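Stationery log, July. The Oloneck office began the morning at 8 with the preparation of card stock for the Salehi invitations. Amber Verbruggen requested 40 inserts, to be finished by the close of the day. I confirmed the order with Thirumalai Marar, who will collect them. 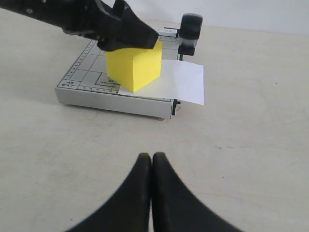 The small trimmer, with the A5 and 5"X7" outline marked at the corner of the board.

The grid remains easy to follow, and I have asked that all staff square their sheets to it before cutting. Torn sheets are to be trimmed straight and kept for drafts – the supply from Verer is two weeks behind.

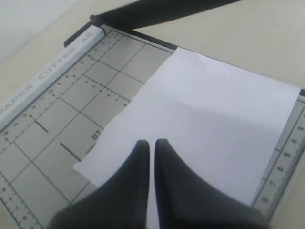

Should the inserts be cut singly or in a stack?
Singly for the heavier card, and two at a time for plain paper.

I wrote to Fidano in the afternoon regarding envelopes and await a reply. The remaining card has been returned to the upper shelf.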